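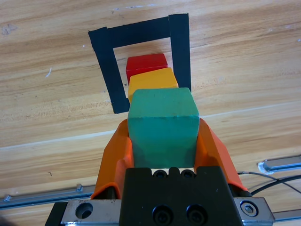
Categories: Cobots & Grippers > Kits and Reviews
4 min read

Tako finger kit, worth it for two arms?

rail_and_bolt
Looking at the Tako printed finger kit from Prurnotach for a pair of small arms. The shop lists it at $200 a pair. Has anyone used them on small blocks? My parts are painted and I don't want them marked up.

Nakik
We run the orange ones on both arms. Block stacking on a taped square, over and over. Grip is fine. I would pay more attention to centering. You can come in well off to one side and the fingers will still close, but the part gets dragged.

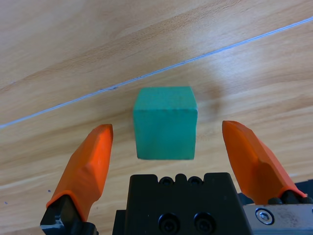 Open fingers, green cube, more gap on the right.

My advice is to fix the approach in software first and then judge the fingers.

dullendmill
Disagree. At $200 the fingers should be more forgiving than that. I printed my own for a lot less and they lasted 500 cycles before a tip cracked.

Nakik
Mine are past that and still on the first set. Depends on the print, I guess.
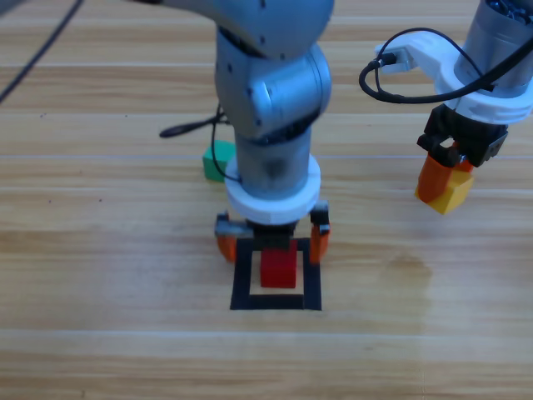
Center arm over the red block, second arm holding the yellow one.

rail_and_bolt
Do you run both arms at the same time? I have 2 controllers and was going to let them take turns.

Nakik
Taking turns is easier to debug. For stacking, I bring the top block in straight from above and slow way down near the end.
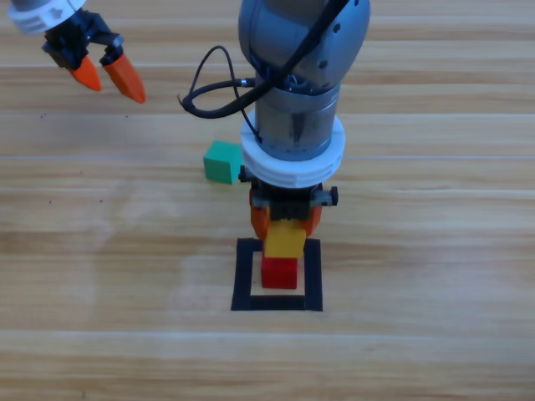

I also leave the other arm open and parked off to the side until the stack is done. Costs some time per cycle but I stopped having near misses.

dullendmill
Parking is wasted time if your zones are set up right. Still not sold on the price.

rail_and_bolt
Ordered one pair on 12/3/19. Will post when I have 100 picks on them.

We use cookies to remember your login and settings. Accept | Manage preferences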